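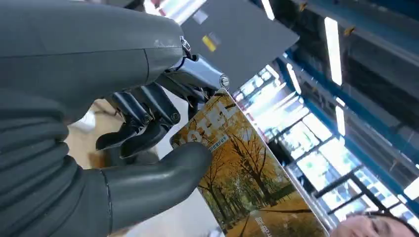
# Nenenthorpe Reading Room: softcovers, gallery page 4

The reading room at Nenenthorpe opened in 1921 in a building put up in 1866. The softcover section was taken off its shelves, checked and put back in March. Gallery pages 1 to 3 deal with the hardbacks, the bound periodicals and the maps. Page 4 deals with paper covers and how they are kept.

Page updated 10/8/23.

**Autumn forest cover**
Softcover. Golden-orange foliage over warm yellow ground, bare dark trunks and branches through the middle, patches of green lower down. Filed under Woodland and Landscape, Dong bay, second shelf.

## Shelving notes

The section holds 125 softcovers in two bays. The bays keep the names of the donors' houses, Dong and Fidach, and the shelf labels follow them. Dong takes landscape, natural history and walking. Fidach takes everything else, including the local pamphlets, which are boxed.

Books stand upright, spine out, with a bookend at the open end of each row. Rows are filled loosely enough for a volume to be drawn out by both sides of the spine. Pulling from the top of the spine splits the paper at the head and is the most common damage found in this section. Oversize softcovers lie flat on the bottom shelf, no more than four to a stack.

Printed covers with a lot of yellow and orange fade sooner than the blues on our shelves. The Dong bay was moved to the inner wall for that reason, and the blind on the east window stays down until noon.

## Catalogue entries

Each title has a slip in the Ukomik card drawer, giving:

- shelf and bay
- size, height before width
- cover subject in a few words
- condition of spine, corners and hinge
- date last checked

Cover subject was added to the slips this year. Readers often ask for a book by its cover when the title has gone from memory, and "autumn trees" is now a usable heading. Cross-references go on a second slip behind the first.

Loose pages are kept in a paper envelope inside the back cover. Adhesive tape is not used. Repairs to softcovers are listed on gallery page 5, with the hinge work shown separately from the spines.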